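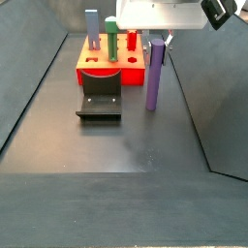
Can a machine do the chores at my place yet?

A few of them, one at a time, if the stuff starts in the same area every time. Sorting parts into trays, yes. Putting a whole kitchen away after dinner, not this year and we won't sell you one for that.

Eker Bench Cell
Sold and serviced by Vukadinović, Keltutcombe

What you get
Arm with two-finger gripper, gray walled tray, controller, power lead, one day of setup at your shop. Peg block set for practice and for checking the grip after any move. Tray is open at the top so you can reach in (arm stopped first, please).

What it's good at
Picking up one rigid thing and standing it somewhere else. Pegs, rods, bottles with a cap on, short lengths of pipe. Round stuff is fine so long as the fingers get a flat press on both sides. Tall thin parts are better gripped high up.

What it's so-so at
Holes with a tight fit. A square or hex peg has to be turned right before it goes down, and a worn peg will catch on the lip. Run the block test first thing in the morning. If it misses there it'll miss on your parts too.

What it can't do
Laundry. Dishes with food on them. Bags, cables, anything floppy. Drawers it hasnt been taught. We get asked about towels every week – still no.

Load and reach
Max part weight 500 g, gripper not included in that
Reach 149 mm past the front edge of the tray
Stored jobs: 128
Finger pads: change every 9 weeks on daily use, sooner if they look shiny

From the shops
"Does our end caps overnight. Somebody still has to fill the tray and I'd like that fixed." – Beca Gittins, Sakau
"Bought it for packing, use it for sorting. Slower than me by a good bit but it's there at 3 am." – Hertta Eskola

Cleaning
Dry cloth on the floor of the tray. Dust specks are OK, grit is not. No spray near the fingers.

Ordering
Next batch ships in August. Older Eker trays fit the new arm but you need the adapter plate, ask for it when you order becuase it isn't in the box. Trade-ins taken on arms only, no controllers.

Not sure your job will work? Send three of your parts to Drita Obradović at the Keltutcombe counter and we'll run them. Parts come back with the next delivery. Label them – we have a shelf of mystery brackets already.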